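Brisamine hard wax oil, 300 ml tin, clear matt

I bought this in May to redo a pale wood tabletop that had been varnished badly before I got it. I've now lived with the result long enough to say something useful about it.
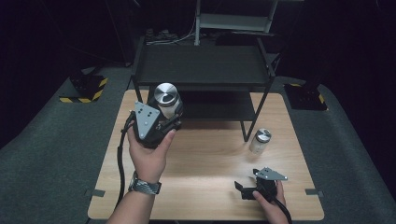
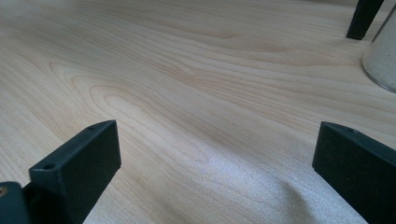 The tin says two thin coats and that is right. I tried a third on an offcut and it stayed tacky for days. Put it on with a lint-free cloth, leave it 14 hours, rub down lightly with a grey pad and go again. The instructions give a shorter drying time, but my garage is cold and the first coat dragged when I went by their figure.

Coverage is good. A small tin did the top and a bedside cabinet, and there was around a third left over. It doesn't yellow much. Fatima Hendricks used the Daron oil on the same sort of wood and hers went noticeably orange over the summer, though to be fair it was by a south-facing window.

Water beads and wipes off. Red wine left overnight made a faint ring, which came out with a dab of oil and some rubbing. Hot mugs are another matter - I got two white marks in the first week and one of them is still there. Use coasters.

The smell is strong for a day or so, then goes. Lay used cloths out flat to dry outdoors, as oily rags can catch fire if you ball them up.

The lid is poor. It bent the first time I opened it and never sealed properly again, so I decanted what was left into a jam jar. Lepik's tins have a screw cap and I wish these did.

I paid £31 at Sudside, delivered. Dearer than varnish, but patching a worn spot is far easier and I'd buy it again.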